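Notas de la charla con la responsable de pruebas de Clomeck, septiembre, media mañana. Transcrito rápido, perdón por los saltos.

## ¿Ya recogen la casa o no?

"Depende de qué llames recoger." Así empieza. Lleva tres años en el proyecto Feleck, tareas domésticas con dos brazos, y no vende humo. Pañuelos, rotuladores, libros, una estantería pequeña. Cosas de cualquier salón.

"La gente quiere ver una cocina entera. Yo quiero ver un paquete blando en su balda, y luego otro."

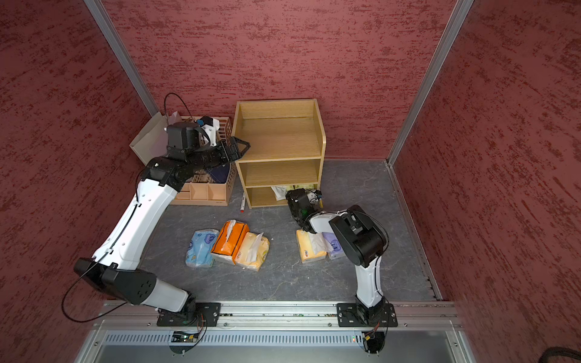 Lo blando es lo peor, dice. Una caja rígida se agarra y ya está - un paquete de pañuelos se hunde, gira, se engancha el papel que asoma. De 2814 intentos con paquetes blandos, 1787 salieron bien. ¿Es mucho? "Para un laboratorio, sí. Para tu madre, no."

Le pregunto por los tiempos. Resopla. 133 segundos de media para una tarea corta, una persona tarda 10. "Pero una persona se aburre."

Los bolígrafos tambien dan guerra. Son finos, ruedan, y si los dedos bajan un poco torcidos el boli se escapa.

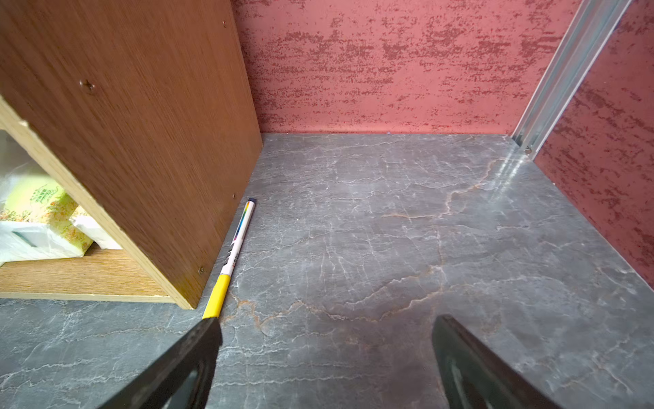

Y el borde del mueble. Meter la pinza en una balda baja sin rozar el canto - semanas con eso. En Tonberg, que prueban lo mismo en almacén, lo resolvieron poniendo estantes más altos. "Trampa", dice, y se ríe. "En una casa el mueble es el que hay."

¿Y el taller, la tienda? Ahí más optimista. Reponer, ordenar mostradores, cosas repetidas. Mkhize ya tiene un piloto, aunque con alguien al lado todo el rato.

"Solo, solo, sin nadie mirando... no. Todavia no."

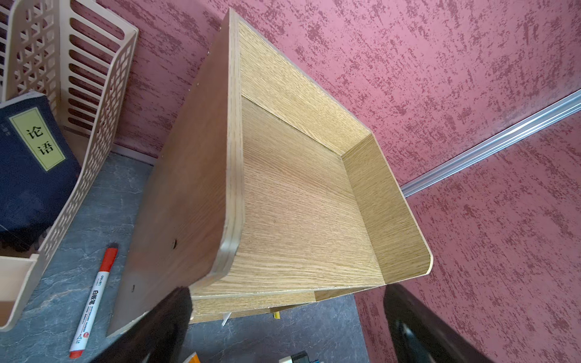 ## Lo que falta

Manos mejores, sobre todo. Tacto. Y que el robot sepa cuándo ha fallado, que ahora a veces sigue como si nada. Fecha no me da. Le insisto, nada. "Pregúntame cuando doble una toalla."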